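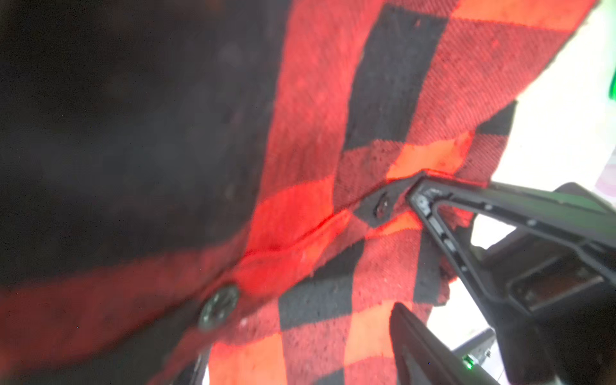
What happens to a shirt after you drop it off at a Falthorpe clothes swap? From this autumn it gets checked, mended if it needs it, and put back on a rail for someone else to take home free of charge.

Falthorpe, 2019-10-03

The Falthorpe Winter Swap is back, and it is bigger than we dared hope! After a first season in the old seed warehouse on Grimshaw Road, the swap moves into the Griltent Rooms, with a proper mending corner, two changing cubicles and (at last) heating that works. Doors open at 10am every market day until the end of March.

The idea is simple. Bring up to 6 clean items of clothing, hand them in at the front table and pick up a token for each one. Every token can be swapped for anything on the rails, whether it's a child's vest or a winter coat. Tokens don't run out, so there is no rush to spend them all on your first visit. People who have nothing to bring can ask for 4 tokens at the door, and nobody will be asked why.

Last season 136 households took part, and the rails went quiet only once, in the cold snap, when every jumper in the building had gone by lunchtime. Thick shirts, fleeces and anything brushed or lined are what we are asked for most, so please have a good dig in the back of the wardrobe. School trousers are always welcome too — grey or black, any size, knees intact if possible.

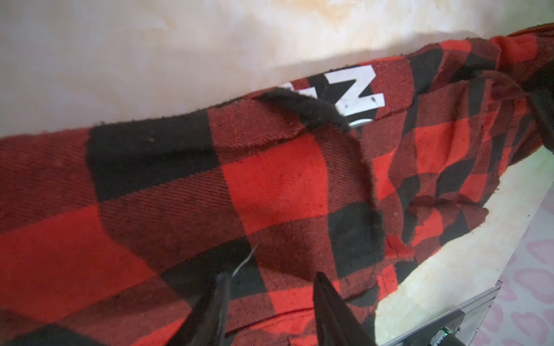 One regular from last season, Utent Lane resident Grimshaw, wrote to tell us that the mending table was the part worth crossing town for, and that a single evening of being shown how to sew on a button properly had saved three shirts from the bin. The same letter asked for better light and more chairs. Both are in hand.

The mending corner will run for the whole of every session this year. Bring something of your own or pick a piece from the repair basket, and somebody at the table will show you how to close a seam, patch an elbow or turn up a hem. Thread, needles and a very large tin of odd buttons are provided. We have two sewing machines for heavier jobs, and there is a sheet at the door where you can put your name down for a turn.

A few things we can't take: underwear, single shoes, pillows and duvets. Worn cuffs, faded colours and missing buttons are all fine, but please wash everything first and empty the pockets (we still have a set of keys from last winter, on a green ribbon, if they are yours).

The new rooms hold 200 people, so prams and wheelchairs should have far more space to get round than before. There is level access from the car park side, and tea and toast will be served by the window until half an hour before closing.

Entry is free and there is no need to book. Clothes can also be left in the blue bin inside the Griltent Rooms porch during opening hours.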